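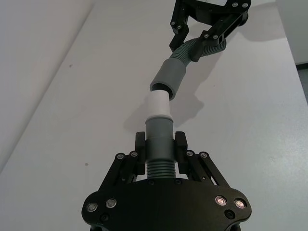

A length of gray tube, held upright.

PIPES, METERS AND THE MARCH WATER BILL

Quick one this month, the printer wants everything by noon and I still have the parking notes to type up.

Water first. The bill for the last period came in at $3486. Same period a year ago we were well under that, and the rate did not go up enough to explain it. So either somebody is filling a swimming pool or we have leaks. Probably leaks. Toilets mostly, going by what we found in December when Manolis Mavromatis went through the Lakatby side and turned up two running tanks in one morning.

Please check yours. Food coloring in the tank, wait fifteen minutes, don't flush. Color in the bowl means the flapper is shot. Flappers are cheap and you can do it yourself, or leave a note in the office box with your unit number and a time you'll be home. "Anytime" is not a time!

Under the sinks too. Run your hand along the pipe, feel around the joints, look at the floor of the cabinet for stains. Old drips leave a chalky crust. Kitchen and bath both, and the laundry hookup if you have one. Take the cleaning stuff out first or you won't see a thing.

Shutoff valves -- every unit has one and plenty of people have never touched it. Mora building: hall closet, low down, behind the panel. Lakatby building: under the kitchen sink on the left. Turn it off and back on once, gently. If it won't budge, STOP and call the office. Do not put a wrench on it. We had one snap last winter and the downstairs ceiling is only just painted.

Unit 317, your hallway panel is still off and leaning on the wall by the elevator. Second reminder.

The bigger job. Some of you have seen the quotes for replacing the branch lines in the Mora building. We got two. Ruggiero was higher but includes patching and paint, Flirier was lower and doesn't, and once you add a painter there is not much between them. Ruggiero can start sooner. Flirier wants to do it floor by floor with the water off four hours at a stretch, Ruggiero wants whole days. I lean Flirier myself, having small kids and a lot of dishes, but it goes to a vote. Both quotes are in the binder in the lobby. Please leave the binder IN the lobby, it went for a walk in February and came back with coffee on it.

Ballots so far: 79 returned. We need more then that to make it count, so if yours is sitting on the fridge, sign it and drop it in the slot. One per unit. Renters, pass it to your owner, you can't sign for them, sorry.

Deadline for ballots is the end of the month. No extensions this time, the contractors are holding thier prices only so long.

Other bits. Hose bibs out back stay off until the nights warm up. Basement floor drain was slow again, it's been snaked, please no more cat litter down there. Laundry room machine 2 is waiting on a part. The dryers are fine, just clean the lint screens.

If you get a real leak, water coming through a ceiling or anything like it: shut your valve, call the office number on the lobby door, then knock on the unit below. In that order.

Parking notes on the back page if I get them done.

March 3, 2022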